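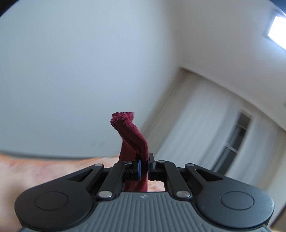

Department of Textile Technology, Lirkau
TX Knitted Structures and Garment Behavior
Handout for Unit 8: Dimensional Change in Weft-Knitted Garments
Prepared by Eilidh Ogilvie. Revised April 22, 2003

Read with the Unit 7 notes on loop geometry. The symbols are the same except that loop length is now written l throughout; the older notes by Alvar Lindholm use L, which is needed here for specimen length.

1. Scope

Dimensional change is any change in the length or width of a fabric or garment under stated conditions. Shrinkage is a decrease and growth is an increase. In this unit shrinkage is reported as a negative percentage. Some mill reports use the opposite sign, so check the heading of the table before copying a value out of it.

Four mechanisms are treated:

Relaxation. Strain put into the fabric during knitting and finishing is released, and the loops move toward a shape of lower energy.
Swelling. Fibers take up water and increase in diameter. The yarn path through each loop must lengthen or the loops must move closer together.
Felting. Confined to wool and other scaled animal fibers. Directional friction lets fibers travel under agitation, and the change cannot be reversed.
Thermal contraction. Synthetic fibers that were drawn but not adequately heat set contract when heated.

For cotton single jersey and cotton fleece the first two account for almost all of the change seen in use. Felting is covered in Unit 10. Thermal contraction is left to the synthetics course.

2. Sources of strain

A weft knit comes off the needles under takedown tension. The tension acts along the wales, so the loops are longer and narrower than they would be at rest. If the fabric is left alone it recovers part of this distortion within a day or so, then more slowly.

Wet finishing adds further length strain. Fabric dyed in rope form is pulled through the machine by its own wet weight and by the winch. Slitting, stenter entry and padding each pull in the length direction. Overfeed at the stenter gives some of it back, and compacting gives back more. A fabric sold by weight per unit area can be set wide at the stenter to improve the yield, in which case the strain is in the width and the garment will narrow on washing. Students tend to assume that knits always lose length and gain width. The direction depends on the finishing route.

Making up contributes less than finishing, but it is not zero. Fabric spread on the cutting table under tension will relax after cutting, and the panels will be smaller than the pattern. A rest period between spreading and cutting is normal for fleece.

3. Relaxed states

Three reference states are used.

Dry relaxed: laid flat without tension in the standard atmosphere until no further change is measured.
Wet relaxed: soaked in water with a wetting agent, without agitation, then dried flat.
Fully relaxed: wetted, agitated, and tumble dried, with the cycle repeated until successive readings agree.

In each state the courses per unit length, c, and wales per unit width, w, depend mainly on loop length:

c = kc / l
w = kw / l
S = ks / (l x l)

where S is stitch density, equal to c multiplied by w, and ks is the product of kc and kw. The constants are different for each state and increase from dry to fully relaxed. The ratio kc / kw describes loop shape. It is the quantity that finishing disturbs the most.

The practical result is that loop length is fixed at the knitting machine, and it fixes the dimensions to which the fabric will go if it is allowed to. Finishing can delay this. It cannot alter the end point by much unless the fiber is chemically or thermally set. If a finished fabric has fewer courses per unit length than its fully relaxed value, the difference is length shrinkage waiting to happen, and it can be calculated before any washing is done.

4. Fabric construction

Single jersey is the simplest case. Rib and interlock follow the same form of equation with different constants, and loop length must be replaced by the length of yarn in one structural repeat. Rib recovers well across its width, so rib trims on a garment may behave differently from the body they are sewn to. A collar that relaxes more than the neckline pulls the neckline in; one that relaxes less will flute.

Fleece is a ground of plain loops with a heavier yarn laid or tucked in behind it. The laid yarn is nearly straight across the width and restrains movement in that direction. Length change is therefore usually the larger. Brushing weakens the laid yarn and removes part of this restraint. Test after brushing, never before.

The fabric used in the practical is Kusetine, a brushed cotton fleece at 244 grams per square meter, dyed in the piece. The mill supplies the finished value of c with each roll. Ask Ingvild Eklund for the roll card.
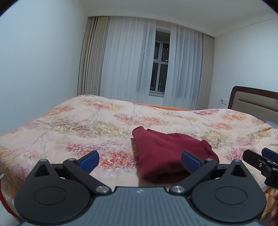

Fig. 1. Garment folded, dark red, on a printed bed cover.

5. Storage and folding

A folded knit is under small local strains: extension on the outside of each fold, compression on the inside, and a general pressure that depends on what is stacked on top. Cotton creases set more readily at high humidity. The crease is a bending deformation of the yarn and has little effect on overall dimensions, but it does affect the measurement. A panel with a ridge across it reads short if the ridge is not laid flat.

Condition before measuring. Unfold the garment, lay it on the table without smoothing it, and leave it in the standard atmosphere for the period given in the lab manual. Smoothing by hand is the most frequent cause of disagreement between operators. The palm drags the face loops and the drag is always in the direction the operator finds convenient.

Hanging is worse than folding for heavy knits. The body hangs from the shoulder seams, and the length strain is greatest just below them and close to zero at the hem. A single figure for body length will not show this. If hanging growth is in question, mark the body at several heights and report each interval separately.

6. Marking and measuring

Fabric specimens are marked with a template in both directions. Garments are measured between fixed features. For an upper-body garment these are body length from the high point of the shoulder to the hem, chest width below the underarm, hem width, and sleeve length from the shoulder seam to the cuff edge.

Percentage change is given by

D = 100 x (L1 - L0) / L0

where L0 is the length before treatment and L1 the length after. Report length and width separately. The change in area is not the sum of the two, although for small changes the error in adding them is slight.

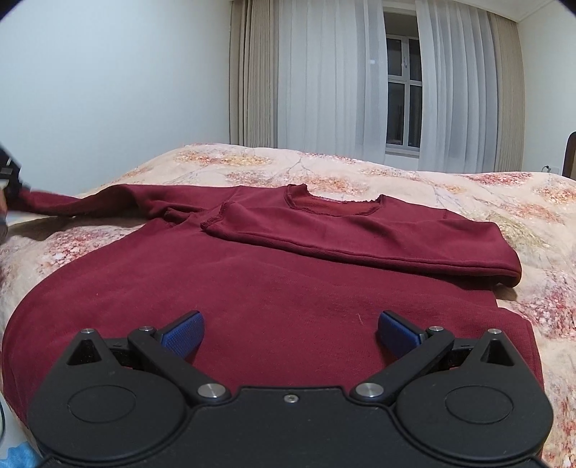

Sleeve length is the least reliable of the garment measurements. The sleeve is a tapered tube set at an angle, its grain does not run parallel to the body, and small changes in how it is laid alter the reading. Both sleeves must be in the same condition when measured. The dark red sweatshirt would fail on this point: one sleeve is folded in across the chest and the other is held out taut by the cuff, so the first cannot be read at all and the second would read long. The crew collar, slightly rumpled, would also have to be settled before the neck opening was measured. Lay both sleeves out, release them, and take the reading with no hand on the cuff. If the two differ by more than the operator repeatability, relay the garment and repeat.

Operator repeatability should be established first. Measure the same untreated garment several times, lifting and relaying it between readings. The standard deviation of these readings sets the smallest change that can be claimed. Reports giving shrinkage to two decimal places without a repeatability figure will be returned.

7. Spirality

Single jersey knitted from unbalanced yarn will skew, with the wales leaning to one side of the perpendicular to the courses. The cause is residual torque in the yarn, which turns the loops when the fabric relaxes. Twist factor, tightness and the number of feeders all contribute. The feeder effect is geometric, present in any multifeed circular fabric, and may add to or oppose the torque effect depending on the direction of machine rotation.

In a garment, spirality appears as a side seam that travels toward the front after washing. Measure the displacement of the seam at the hem and divide by the body length. Fleece is less affected than jersey. Plied yarns and alternate feeds of S and Z twist both reduce it, at a cost.

8. Practical

Work in pairs. Each pair receives one garment and one set of flat specimens cut from the same roll.

Record c and w on the specimens and obtain loop length by unraveling a counted number of wales and measuring the straightened yarn. Wash at 40 degrees C using the Tangate machine, ballast to the stated load. Tumble dry, condition, measure. Carry out 3 complete cycles and record all dimensions after each one.

Plot percentage change against cycle number, length and width on the same axes. Calculate kc and kw after the final cycle. Compare the measured length change with that predicted from the roll card value of c. The two seldom agree exactly. Discuss whether the residual lies in the loop length measurement, in the card value, or in incomplete relaxation.

Do not use the garments left over from the December session. They have been washed already and their L0 values were not kept.

9. Reading

Lindholm, A., Unit 7 notes, sections on loop models.
Karabulut, E., Finishing of Tubular Knits, department library, chapter on compaction.
Nordin mill data sheets, held in the lab office. Alvar Lie has the key.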